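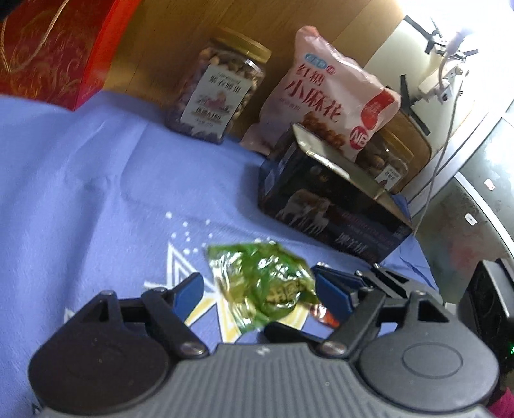 Sorting snacks for gift bags

skamata_t
Packing mixed snacks in April, 50 bags. Current order: jar of nuts first, fried dough twists next, small wrapped pieces on top. Is there a better one?

enepia
Jar first is right. The twists go last – they break under load.

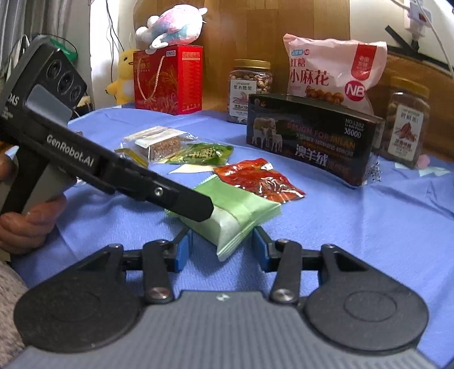

Sort the small packets by wrapper before filling. Crimped ends snag on each other when mixed.

anjana_c
Disagree on sorting. I did 12 bags each way and sorting only added time. Snagging is minor.

enepia
At 12 bags, sure. At 50 it adds up. 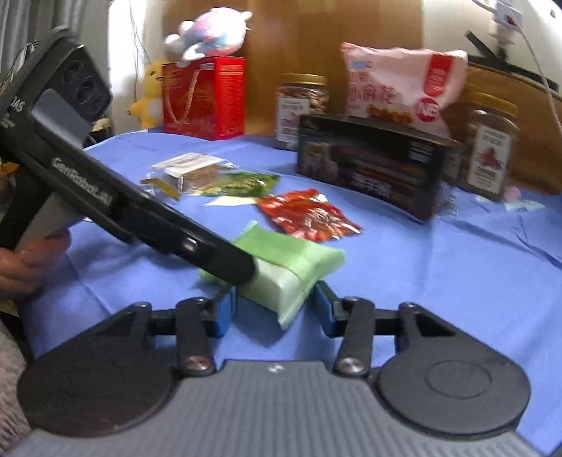
A cloth on the table also stops packets from sliding while you sort.

uchida_s
Cloth bunches up. I use a bare table.

skamata_t
Keeping the cloth. Twists moved to the top. Anjana, did you weigh the bags?

anjana_c
Only one. 1,005 g with the jar.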